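The Blue Shirt Year

My aunt left me the dry cleaner's in Mak and a shirt I was not allowed to wear. The dry cleaner's was easy. I sold it to a couple from Dralier who wanted to turn it into a bakery, and they did, and their vanilla slice is very good. The shirt took me the whole year.

It came in a flat box with a letter on top. My aunt's handwriting leaned so far to the right it looked like it was running for the bus. The letter said the shirt belonged to a man who had dropped it in on a wet afternoon in March, paid in advance, and never come back. She had kept it for 30 years. She had washed it every autumn so the folds wouldn't set. She would like me to do the same, please, and to give it back if he turned up, and not to wear it to a barbecue.

I should explain that my aunt was not a sentimental woman. She once threw out her own wedding photos because the album wouldn't fit the new shelf. So I read the letter standing up, and then I read it again sitting down, and then I rang my mum.

Mum said, oh, that shirt.

Apparently everyone knew about the shirt except me. My cousins knew. The neighbour with the lemon tree knew. There had been a sort of theory going that the man was a sailor, and a rival theory that he was married, and my uncle (when he was alive) had held firmly to the view that he was just forgetful. It caused arguments at Christmas. I'd been at those Christmases! I'd been at the kids' table, I suppose, pulling crackers, while the grown-ups argued over a stranger's laundry.

There was a ticket pinned inside the collar, number 109, in faded biro, and under the number one word — Nodotora. That's all. No initials, no phone number. Nodotora is a town two hours up the coast with a jetty and a pub and not a lot else, and I decided I would drive there and ask around, because I'd just sold a business and broken up with someone and I had more free time than was healthy.

I took the shirt with me on the passenger seat. I did up the seat belt over the box. I'm not proud of that.

The publican in Nodotora was kind about it. She turned the ticket over a few times and said the town had maybe 200 people in it back then, and half of them owned one shirt between them. She asked what size it was. I hadn't looked. We looked together at the bar, and it was a big one, broad across the shoulders, and she laughed and said well, that ruled out her father. Then she put a notice up for me behind the till, between the meat raffle and a lost kelpie, and I had a parmy and drove home in the dark with the high beams on, talking to the box.

Nothing happened for months. I got a job doing the books for Homance, the furniture place, and a flat above a vet's. I grew used to dogs complaining through the floor. I met someone nice at the tram stop who didn't mind about the shirt, or said he didn't, which at that stage was good enough.

When autumn came I washed it, as instructed. My aunt's letter had half a page on this. Cool water, a capful of the plain stuff, no pegs on the shoulders. I did it in the bath on my knees like somebody's great-grandmother. I hung it over the shower rail and in the night I got up to check on it, twice. By morning I'd become so fond of it that I was cross at the thought of the man from Nodotora, whoever he was, strolling in and taking it back. What had he ever done for it? He'd left it on a counter and walked out into the rain. I was the one with the sore knees.

Then I laid it on the bed to fold it, and made a complete mess of it, and had to start again. 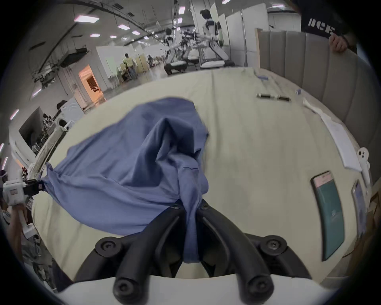

Mum told me over the phone that I was folding it the wrong way anyway, that my aunt always did sleeves first, and that if I'd been listening all those years I would know that. She also said the publican had rung her, of all people, having lost my number and found hers in the book. There was a woman in Nodotora who remembered the ticket.

So up I went again, seat belt and all.

She lived in a yellow house behind the jetty and she had the kettle on before I'd got the gate shut. The shirt had been her brother's. He'd gone into the city for a job interview, got caught in the rain, and left it at the cleaner's to be done properly for his first day. He didn't get the job. He was so embarrassed about having paid for the cleaning up front, as though he'd been showing off, that he couldn't face going back in. He told her the woman at the counter had wished him luck and he didn't want to have to say.

I asked where he was now and she said Dralier, doing well, three grandkids, far too fat for that shirt.

We both had a good look at it across the tea things. I told her about the box, and the autumn washing, and the wedding photos. She was quiet for a bit. Then she rang him, right there, and said there was a lady here about your shirt, and I could hear him through the receiver going what shirt, what shirt, and then nothing at all for ages, and then he asked whether my aunt was still cross.

I said to tell him she never had been.

He wouldn't take it back. He said it'd been ours a lot longer than it was ever his, and did he owe us anything for storage? His sister told him 100 dollars, to teach him, and he went and sent it, in an envelope, with a card that had a heron on the front. I spent it at the bakery. You can get through a fair bit of vanilla slice on that if you bring your cousins.

The shirt's in its box on top of my wardrobe. It's nearly autumn again and I've bought the plain stuff. The nice man from the tram stop has asked if he might have a go at the washing this time, and I've told him I'll think about it, and that whatever he does he's to start with the sleeves.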